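Regripping and Re-zeroing the Hand-Held Unit
July 6, 2026

The unit came back from the Prarley house with a complaint in the log: "closes crooked." I look after the hand-held grippers for Prirunum, and that note covers most of what goes wrong with them. It can mean a worn pad, a loose pivot, a zero that has drifted, or a person who holds the tool at a slant. I check in that order, with the person last, as people argue and pads don't.

Background for anyone who maintains the same type. There are two fingers, each with a blue pad on the inside face. Each finger rides on a linkage of two bars per side, an outer arm and an upright inner bar, with a large pivot at the bottom of the inner bar. The linkage keeps the pads facing each other through the stroke. When one pivot gets sloppy, the pads stop meeting flat, and thin cloth slides out at the bottom first.

Pads. The old ones were glazed. A glazed pad still holds a cup or a block well enough, which is why it goes unnoticed for weeks. On fabric it slips. I peel from the tip down, clean the finger face with alcohol, wait until it has flashed off, and press the new pad on from the base up. Then I clamp the fingers on a folded strip of leather and leave it overnight. The Bellamy manual says 4 hours. I had two pads creep at 4 hours in April and have not tried it again.

Pivots. With the fingers fully open, hold one tip and push it sideways. Compare with the other side. A small amount of play is normal as long as both sides match. On this unit the right side moved more. The lower pivot screw had backed out by a quarter turn. I removed it, cleaned out the old threadlocker, put on one drop of the medium grade and ran it back in until the bar just moved under its own weight. Tighter than that and the trigger feels fine on the bench but sticks after an hour of use.

Do the upper pivot heads at the same time. They are small and the hex strips easily. Use a new key. I keep one taped inside the lid of the case and it is still borrowed.

Zero. Close the fingers with no object, hold, and read the encoder. Open to the stop and read again. The full stroke on this unit should be 1352 counts. I got five short, all of it at the closed end, which matches new pads that are slightly thicker than the worn ones. That goes in as an offset. Do not stretch the scale to fit, or every width in the middle of the stroke comes out wrong. Barrett Brannigan did it that way last year and we had to throw out 500 recordings.

After the bench work I run the tool on cloth in an ordinary room. The bench tells you the numbers are right, and a bed or a couch tells you if the tool is usable. The surface gives under the fingers, the light is poor or too strong, and the tips have to get under an edge with nothing firm behind it.
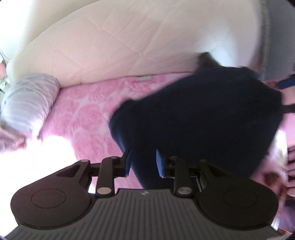
Dark cloth on a plush surface is a hard case for two reasons. The fingers tend to pick up the layer below along with the target, and the width reading looks the same either way until you lift. I approach with the tips low and the fingers open to half stroke, close slowly, and stop when the reading levels off. Then I check by eye that only one fabric came up. If both came up, I open, back off and start again from a fold.

The second reason is the video. Very dark fabric gives the tracking software little to work with, and if there is strong sun nearby the exposure moves every time the tool turns. Gidis, the tool we use to line up the camera track with the encoder, will report a good match when the track has in fact drifted. I look at the plot for each run and ignore the score. If the closing point on the plot does not line up with the frame where the pads stop moving, the run is rejected.

Results for this unit: no difference in side play that I can feel, closed reading back at zero with the offset in, trigger smooth through the whole stroke. I signed it off and changed the log entry from "closes crooked" to "right lower pivot loose, pads replaced."

Still open is the case latch, which does not hold when the case is stood on end. I have ordered a latch. Until it arrives there is a strap around the case, and the strap stays on during transport - including short trips.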